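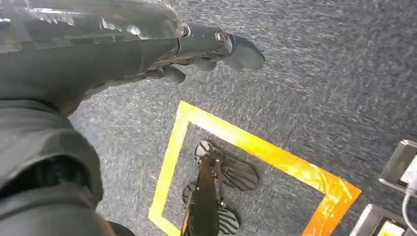
2021-03-20

Hand comparison, continued. Horadine hand on the right arm, wrist camera on, same controller settings as for the Ulley. Robot standing at the taped square, arm forward, hand over the carpet.

Ran 90 open/close cycles, then left it and ran 40 more. No missed closes. Longest finger lags the others on opening, worse at low speed. Ulley did not do this. Ilgın Gezer thinks tendon friction at the outer joint, I think the gains. Dropped proportional gain from 2000 and the lag got longer, so she may be right. Put it back.

Closing time 294 ms from full open, taken from the controller log. Ulley was slower but more even between fingers.

Camera: fingers stay in view through the whole stroke, but the torso or leg takes up the lower left corner when the elbow comes in. Mask that region before running the detector. Gloss on the forearm also gives false edges. Try matt tape.

Duman controller not tried. Connector on the adaptor lead is the wrong sex, new one on order from Birberg.

To do: torque log per finger, repeat the slow opening with the outer joint slackened, check the joint fasteners after the run.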